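Robots and Everyday Work
Week 4 handout: Can machines do the chores yet?
Albertina Lobo

Please read this before the lab session. Bring it with you, because there are blanks in your lab sheet that refer back to the terms used here.

1. Where we left off

Last week we looked at machines that do one thing in one place. A dishwasher is a robot if you squint. It senses water level, it runs a program, it handles a job people used to do by hand. But you load it. Somebody picks up each cup, turns it over, finds a gap in the rack, and sets it down without chipping its neighbor. That loading step is what this week is about, and I think it is one of the most exciting open problems in engineering - partly because every one of you can do it half asleep.

So the question on the board is: can a machine clear a table, put away groceries, or restock a shop shelf in a place it has never been before? My short answer is "sometimes, slowly, with help." The long answer takes the rest of the handout.

2. What a chore is made of

Take "put the tub away." Write it as steps and it gets long fast:

Find the tub among the other things.
Work out which way it is facing.
Choose where to hold it.
Move the hand there without knocking anything over.
Close, and check that you have it.
Carry it.
Find a free spot.
Let go at the right height.

In industry, most of those steps are solved by arranging the world. Parts arrive on a belt, all facing the same way, at the same spacing. The arm doesn't need to find anything. A kitchen gives you none of that. The tub is on its side behind the cereal, the light has changed since this morning, and there is a spoon in it.

Read the list again and notice how much of it comes before the hand closes. Students tend to expect that gripping is the hard part. Quite often the trouble started three steps earlier, when the machine settled on a slightly wrong guess about where the thing was.

3. Grasping round things with two flat fingers

A parallel gripper has two fingers that slide toward each other. It is cheap, strong, and easy to reason about, and it is what we have in the lab. For boxes it's lovely. For a tapered container such as a small tub or a cup, it gets interesting.
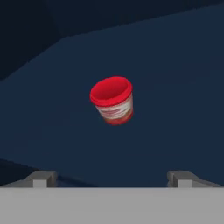
Flat fingers touch a round wall along a thin line, and if the wall is also tapered, that line can shrink to something closer to a point. Squeeze harder and a stiff tub may slip, while a soft one folds. You have choices: come in from the side and hold the body, come in from above and pinch the rim with one finger inside, or use softer pads that give a little. Each one depends on the tilt. A rim pinch needs a clear way into the opening, and a side hold needs room on both sides for the fingers.

Here is the bit I love. A person switches between these without thinking, often in mid-reach! Getting a machine to switch well is still a research topic, and you'll get to try your own switching rule in the lab.

4. Practicing in simulation

A real arm takes time to reset, and it wears out, and so do the cups. A simulated arm can try the same reach all night. Our exercise set, Vovau, has 1002 starting layouts in it, with different objects at different angles. You will run your grasp rule on all of them.

Simulation has its own problems, though. Friction is a number somebody typed in. Thin walls don't bend unless you ask them to. Objects can start in places no real object could rest, and lighting is far kinder than a kitchen at six in the evening. A rule that does well in simulation has earned a turn on the real arm and that's all it has earned.

In September the previous group ran 3007 simulated grasps with the older rule, Prulen, and then moved it to the arm. Nearly every failure they logged on the arm involved a thin wall giving way under the fingers. The simulator had been treating those walls as rigid. They were delighted, and rightly so - it was the most useful thing they learned all term.

5. So, which chores?

My own view, and you are welcome to argue with it in discussion:

Floors: good, if the floor is mostly clear.
Moving known boxes in a shop stockroom: good, and getting better quickly.
Picking mixed items out of a bin: workable, with a person nearby for the odd ones.
Loading a dishwasher: possible in demos, slow in homes.
Folding laundry: fun to watch. Bring a book.
Tidying a child's bedroom: ask me again in a few years.

When you read about a new household machine, look for these details. Was the room new to it? Was anyone steering from another room? Was the video sped up? How many tries were there, and what counted as success? A machine that works in front of a crowd may still need a person every few minutes at home, and that person is part of the cost.

6. For the lab

Work in pairs. Open the Vitska folder and load the starter rule. Run it once without changes and save the results, so you have something to compare against. Then change one thing only: approach direction, finger opening, or grip force. Run it again.

Write up what changed, including anything that got worse. I care much more about a clear account of one failure than a high score. Pick a single failed grasp and say which of the eight steps in section 2 went wrong, and how you know.

Keep it under two pages. Lab sheets are out of 28 points, and half of those are for the failure account.

Optional reading is the Patwary notes, chapters on contact and friction. The math is heavier than ours but the drawings are excellent, and you can follow most of it from the drawings alone.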